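Living out of one room: what I learned from a winter of half-unpacking

By Ximena Zepeda
2018-01-23

I moved to Fustham with two suitcases, a box of saucepans and a firm belief that I would be settled in by the weekend. That was in April. I'm writing this on the floor, leaning against one of the boxes, so you can guess how the weekend went.

The flat is above a shoe repair shop on Bunting Road and it's really one room with ideas about itself. There's a kitchen if you stand at the left end and a bedroom if you stand at the right, and the bit in the middle is where everything lands. My rent is 483 a month, which my mum thinks is daylight robbery and my friends in the city think is a typing error.

For the first few weeks I kept buying furniture in my head. A tall cupboard here, a proper desk there, one of those beds with drawers underneath (I got as far as measuring for that one, and then found out what they cost – 900, without the mattress!). Then the boiler went and the furniture money went with it, and I had to get on with what I'd got.

What I'd got was plastic bins. My aunt in Kamham swears by them and always has. When I was little her whole spare room was stacked with them, Christmas in one, knitting in another, and I remember thinking it was the dullest thing a grown-up could be proud of. Now I ring her up to talk about lids.

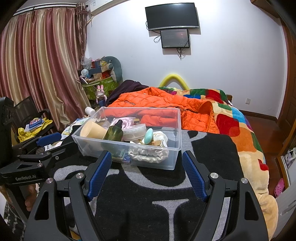
A clear bin, parked at the bed end of things.

Her big rule is that you have to be able to see in. She's right, annoyingly. I had a lovely set of grey fabric boxes from the market and within a month I'd bought a second tin opener, a third roll of parcel tape and a whole new pair of gloves, all because the first lot had gone into a grey box and ceased to exist. The fabric boxes have been passed on to my brother, who doesn't own anything small enough to lose.

Her other rule is that you sort by when you use a thing and forget about what it is. So my morning bin has plasters and hair ties and teabags in it, all jumbled together, and my Sunday bin has the iron's little jug, stamps and the good scissors. It sounds mad written down. I did argue. But I've stopped walking the length of the flat six times before work, and the people in the shoe shop below must be grateful for that.

I've got things wrong too. I tried hanging a rail from the ceiling and brought down a piece of plaster the size of a dinner plate. I spent a whole wet Saturday on the bus to Waduvitz to look at a second-hand chest of drawers, and it wouldn't go through the door of the shop, never mind mine. They'd apparently built the shelves in front of it years ago.
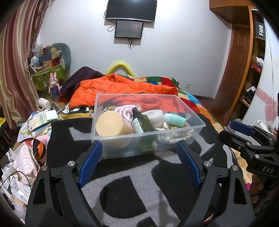 Pots, bottles and a bit of pink cord, all in together.

Am I settled? I've still got one box I haven't opened, marked "misc" in my own handwriting, and I'm a bit scared of it by now. But I had four people round for soup last week and everyone had somewhere to sit, even if two of them were on the bed with their bowls on a tray. My aunt's coming to stay at Easter. She's already asked whether she should bring bins.

Last updated: Tuesday afternoon

More from Home
The great Kamham jumble sale, and what I carried home
Soup for a small hob
Is it worth mending a cheap lamp?
Sharing a wall with a trombone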